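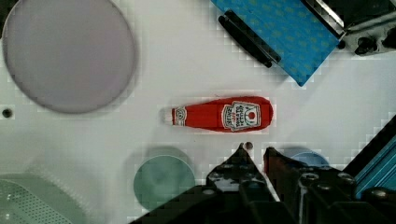
How to book and run a shared meal in the community kitchen

Clerkdale Community Centre lets its kitchen to residents' groups, clubs and faith groups for shared meals. These instructions explain how to apply for a booking, plan the meal and hand the kitchen back. They apply to meals served on the premises. Groups that wish to cook food for sale elsewhere should ask the office for the trading form.

Before you apply

Decide on the number of guests and the length of your booking. The hire period includes setting up and clearing away, and most groups find that they need an hour at each end. The main hall and the kitchen are booked separately, and a booking for one does not give access to the other.

Name two responsible adults on the form. One of them must be in the kitchen whenever the cooker is in use.

Step 1. Send in the form

Collect a form from the front desk or ask for one by post. Return it at least three weeks before the meal. Bookings for the autumn open in September, and evening places are usually taken early.

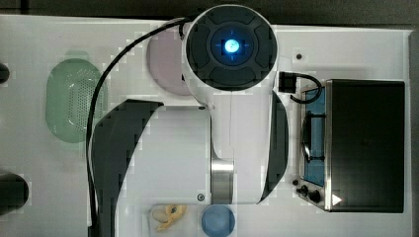
The office will reply in writing with a booking number. Please quote this number in all letters and calls. A booking is not confirmed until the deposit has been received.

Step 2. Plan the menu

Choose dishes that can be made with the space and time you have. One hot dish, one cold dish and a pudding are enough for most meals. Ask guests about allergies when they accept the invitation and keep their answers in one list. Write the contents of each dish on a card, including any sauces or stock cubes, and place the card beside the dish when it is served.

Food cooked at home may be brought in if it is cold and covered. It must go into the fridge on arrival. 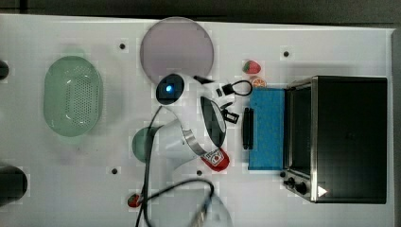

Guidance prepared by Beatriz Bettencourt, Bookings Office
Checked by Nuno Simões, Kitchen Safety

Step 3. Set up on the day

Sign the book at the front desk and collect the keys. Wash your hands before unpacking, then wipe down all worktops with the cleaner kept under the sink. Raw meat and fish are prepared on the worktop nearest the back door and nowhere else. Salad, bread and fruit are prepared on the opposite side.

Switch on the extractor fan before lighting the cooker. If the fan does not start, do not use the cooker, and call the office on extension 530.

Step 4. Serve the meal

Serve hot food as soon as it is ready. Cold dishes should stay in the fridge until guests are seated. Small children may help to lay tables in the hall but may not enter the kitchen while cooking is under way.

Any leftover rice must be thrown away at the end of the meal. Other leftovers may be taken home in clean, closed tubs. 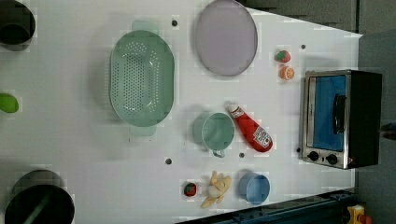

Step 5. Clear away and return the keys

Wash, dry and put away everything you have used. Labels inside the cupboard doors show where each item belongs. Empty the food bin into the brown bin in the Woline Road yard and fit a new liner. Sweep and mop the floor, working towards the door.

Report breakages in the book at the front desk. The deposit is returned by post once the kitchen has been checked. Keys handed back after 10 pm should be placed in the night box beside the main entrance, in an envelope marked with the booking number.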